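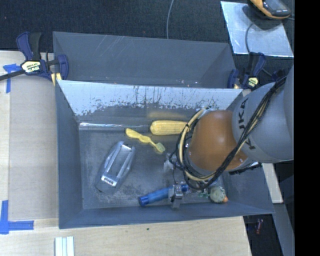

*Front bin: corn up by the far wall, toothbrush in front of it, finger over the blue cylinder.*

Nov 30, 2022

Okay, I have to get this down tonight before it turns into a tidy version in my head, and before I start telling people the tidy version at lunch. The labels were wrong! The labels have been wrong the entire time and I have spent most of this fall blaming the network.

Back up. I've been grumpy in these pages for weeks about Tavo (I still like the name, I still hate typing it into config files) and how it had this weird confidence about the toothbrush. You'd show it a bin, ask it to score grasps, and it would light up along the neck of the toothbrush like that was the best place in the world to put two metal fingers. Then the arm would go down, close, come up with nothing, and the log would say success. I saw it say success with nothing in the fingers with my own eyes on the monitor and I thought, huh, funny, one-off, and went to get a coffee. That was in October. I'm a little ashamed of October.

So what happened today is that I came in cranky and decided I wasn't going to train anything. No jobs on the cluster, no plots. I was just going to sit and watch grasps, one after the other, old recordings on the left half of my screen and the logged labels on the right. Marietjie Joubert told me to do this way back when I joined and I nodded very seriously and never did it. She does it with every dataset. She puts on a podcast and watches. I always figured it was a personality thing.

The set is 1170 grasps, everything we took in the last stretch, front bin and back bin. I did not expect to get through all of it and I did get through all of it, with a sandwich in the middle and one break when my eyes gave out. I kept a text file open and every time the picture and the label disagreed I typed the index. By the end I had 34 lines in there. Most of them toothbrush! A couple were that long silvery gray thing with the rails, and a few I had to rewind over and over and I'm still not totally sure what I was seeing, so those have a question mark next to them.

Here's the thing I understand now. We label by finger gap. Arm comes up, we read how far apart the fingers are, and if they're wider than the cutoff we say something's in there. Simple, cheap, and for the corn it's perfect, the corn is a big fat thing and you can't be confused about whether you're holding it. But the fingers don't close to the same spot every time. There's drift. When they've drifted open a hair, an empty close reads wider than the cutoff, and when that happens with the neck of a toothbrush as the target, the label says yes and the network learns a little lesson about toothbrush necks. And the drift isn't random, that's what gets me. It builds up over a session and goes away when we re-zero, so the bad labels come in clumps. You can see it in my text file, long stretches of nothing and then five indexes practically on top of each other.

I went down to Riquelme (the ground floor room, I know future me will have forgotten that we call it that, or more likely will have forgotten why) and ran the fingers open and shut on air for a while and wrote down the readings by hand like it was 1950. They creep. You can watch them creep! I've been standing next to this arm since last winter and never once closed it on nothing and looked at the number.

So, the new method, which I'm going to write out properly here so that tomorrow I can copy it onto the whiteboard:

Take a picture of the bin right before the arm goes in and another after it has lifted and moved out of the way. Compare. If the thing we went for has left the spot it was in and isn't anywhere else in the bin, call it a success. If it's still in there someplace, fail, whatever the fingers say. Where the picture and the finger gap disagree, don't pick a winner, throw that attempt in a pile for a human. That's it. It's so dumb. Plenty of people have done some flavor of this and I'm not going to pretend in the paper that I thought of it in the shower. The part that might be ours is the pile. I think the disagreement pile tells you when to re-zero, on its own, without anybody standing there, and I haven't seen anyone use it that way. (Check this. Check this properly, don't just search two words and declare victory.)

Where I got stuck this afternoon was the moving around. When the fingers miss they still shove stuff. The toothbrush slides, the round pale thing rolls, the comparison goes crazy and says everything left and everything arrived. My first version flagged so many attempts that the pile was basically the dataset. I fixed some of it by matching objects on how they look and not where they are, and then the corn started giving me grief with its reflection. There's this faint yellow smear of corn on the bin wall, and the matcher was perfectly happy to call that a corn too. So the corn got lifted out, its reflection went with it, and the code concluded that two corns had been picked up at once. I laughed out loud in an empty office. Masked off the walls, kept only the floor of the bin, and it calmed right down.

Losing the walls does cost something. Anything leaning up against the side gets cropped weirdly, and the clear green thing is half invisible to the matcher on a good day. I don't have an answer for the clear green thing. Leaving it in the set anyway, it'd be cheating to take it out now that I know it's hard.

Then I retrained with the corrected labels, which okay, yes, I said no training today, but it was after dinner and I was already in my slippers logged in from the couch, so it doesn't count. Under three percent of the labels changed and I really thought it would wash out. I kept telling myself it'd wash out so I wouldn't be disappointed. I ran 3 seeds and lined them up against the old ones and the toothbrush neck is just... gone. Not lit up anymore. The scores moved down toward the wide wavy handle, where any person would grab it. All the seeds agree! The corn maps look the same as before, so I didn't break the easy stuff.

I don't have arm results yet, I want that written down in ink so I don't get carried away. All of this is offline, it's heat maps and a held-out split, and the held-out split was labeled with the same bad rule until I went over it, so there's a fair amount of me in the answer. If I mislabeled something out of hope, the network has learned my hope. I should get somebody who doesn't care to redo the question-mark ones. Marietjie would be ideal, she's allergic to my hopes.

I did message her. I sent her the before and after heat maps side by side with way too many exclamation points and she wrote back "what does it do with the old cutoff moved up?" and I stared at that for a long time. It's the right question and I hadn't thought of it. If we could've just raised the cutoff and gotten the same thing, there's no method here, there's a typo in a config. My gut says raising it loses you real toothbrush grasps, the thin neck really does read close to closed when you've got it. But gut. So that's the first run tomorrow, old rule, a few cutoffs, same seeds. I've got it queued up and I'm a little scared of it.

Also the Brarnis comparison. We've been losing to Brarnis on thin objects all year and I had this whole paragraph drafted on why, about their bigger network and how they crop, a really nice paragraph, I was proud of it. It has to go. I have no idea anymore why we lose to them on thin objects. Maybe we don't! Everything in that table needs rerunning on the new labels, theirs included, and I have to be fair about it and give their code the cleaned-up data too. Ugh. It's the honest way and it's going to eat a week.

The Storkov talk is in February, so there's room, if I don't do my usual thing of polishing one figure until the other figures are due. I'd sort of love to open the talk with the October video, the arm coming up empty and the log saying success. Let people sit with it for a second. I think it would get a laugh, and it would get me past the part where I have to admit how long it took.

Small stuff so I don't lose it. Tighten the clamps between the two bins and write down where they sit, the whole floor-only mask depends on the bins staying put. Save the text file somewhere that isn't my desktop. Add a close-on-air reading to the start of every session, and the end too. Ask if we can get a second set of finger pads. Buy cat litter.

It's past midnight and my brain's still going. I keep thinking of more things the fingers might have fibbed about, like the whole batch from before we moved the bins, which I never looked at and which is in the first paper. I'm not opening that tonight. Slippers off, phone in the kitchen, bed.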